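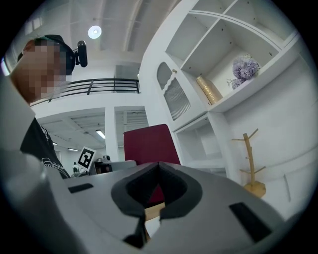
Parts Sourcing Assistant – Randari

We distribute brake, steering and suspension parts for cars and light vans, and our catalog has grown faster than our team. That's a nice problem to have! It does mean we need another pair of hands in purchasing, starting in January.

You would be working with Vasylyna Panasiuk, our purchasing lead, on everything that happens between "we should stock this" and the first pallet arriving in the warehouse. Some weeks that is mostly email and spreadsheets. Other weeks you'll be on calls with factories at 7 a.m., comparing samples of the same control arm from three makers, or chasing a missing customs form.

What you'll do
Ask suppliers for quotes and keep the price lists up to date
Match part numbers from new suppliers to our own (we add 543 new references this season, so there will be plenty of this)
Help get ready for supplier meetings and trade shows, and write up the notes afterward
Follow open orders and tell the sales desk early when something is running late
Work with Nazar Moroz in the warehouse on returns and quality claims

Two of our bigger projects this year are the Denum brake line and a first order of wheel bearings from Tăng. Whoever joins us will be part of both from the start, including the supplier visits.

What we're looking for
Good written English and a polite, clear way of putting things when a shipment has gone wrong
Comfort with spreadsheets – you should know your way around lookups and filters
Some knowledge of cars. A degree is fine, and so is a few years behind a parts counter or in a repair shop
A driver's license

A second language is a real plus. We use Zivix for stock and orders, and we'll teach you that in your first two weeks.

What we offer
Full-time contract, 18 days of paid vacation plus public holidays
Staff prices on all parts
One Saturday a month during the spring rush, paid as overtime
Travel to at least one trade show a year, with hotel and meals covered

How to apply
Send your resume and a few lines about a car you've owned, fixed or given up on to Vasylyna, quoting job number 3461. We read every application and reply to all of them. Interviews take place at our office, and you'll get a tour of the warehouse with Nazar while you're there – bring closed shoes.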